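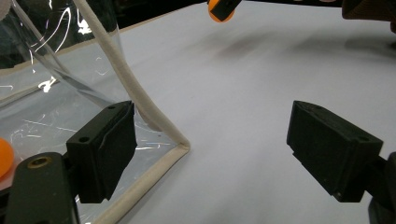 Torkbridge Office Services, Facilities Help Desk
Ticket: Label printer on second floor feeds blanks
Status: Open again
Device: Ruvitz desktop label printer, shared

21 November 2025
Reported fault: every label comes out blank, then one comes out perfect, then back to blank. Requester has restarted it 6 times and would like this noted. Noted.

Checked the roll first. It was in the right way round, which ruled out my favorite cause. Cleaned the print head with an alcohol wipe and ran the self-test. The self-test printed beautifully, as self-tests do, so the head is fine and the trouble is somewhere between the computer and the printer.

Opened the queue from the Shim print server. There were 200 jobs waiting, all the same return address label, sent by somebody with great faith in the Print button. Cleared the lot. The next job was blank.

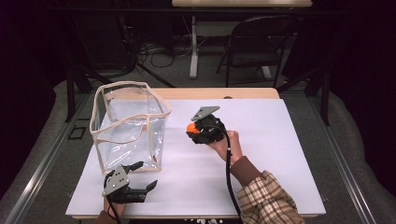
Page size in the driver was set to letter. The printer was being handed a full sheet, mostly margin, and cutting it into labels without complaint. Every so often a label landed on the part with words on it. Set the size back to the 40 mm label and saved it as the default. Five good labels in a row.

Closed ticket. Reopened after lunch, same fault.

The Mistulum update pushes its own printer settings at login and puts letter size back each time. It has probably done this since March, when we moved the printer over. I've locked the setting on the server and asked the software group to take this model out of their profile. Their auto-reply thanked me for my patience — a bold assumption.

Until they answer: if labels come out blank, check the page size before sending the job again. Please don't send it 200 times.

Next step: waiting on software group.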